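The Second Life of the Dish Rack

Every household has a tape problem. Mine came to a head in July, when I bought a roll of duct tape to add to the 76 feet of it already hiding behind the paint cans. Ibrahim Ekwueme, who sorts other people's workrooms in Drinov for a living, told me to stop shopping for organizers and go look under the sink.

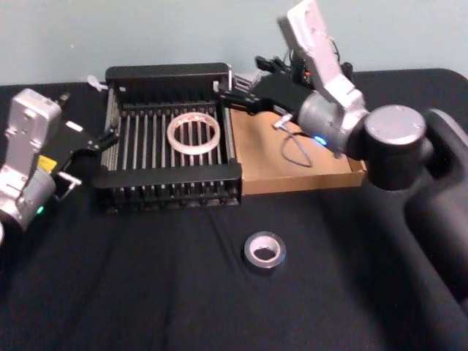 His system costs almost nothing. You take a black dish rack that has lost its dishes and set a box lid next to it. Clear tape goes on the rods, and anything heavier or prone to tangling goes in the cardboard. The Skevent people will happily sell you a tape tower for $100, and it will look terrific holding three rolls and somebody's keys.

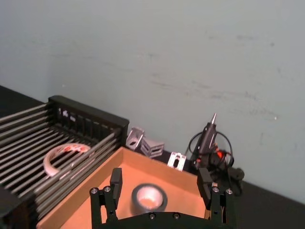
The rules are loose. Rolls migrate. A lid has low sides, so you can see what you own, a humbling thing in my case.
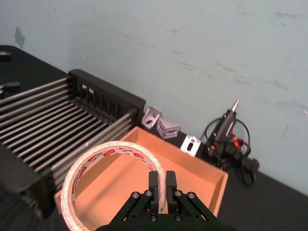
Titilayo Danladi thinks the whole scheme is a fancy name for a pile, and says she'd rather hang her rolls on a broom handle. She may borrow my lid to think it over.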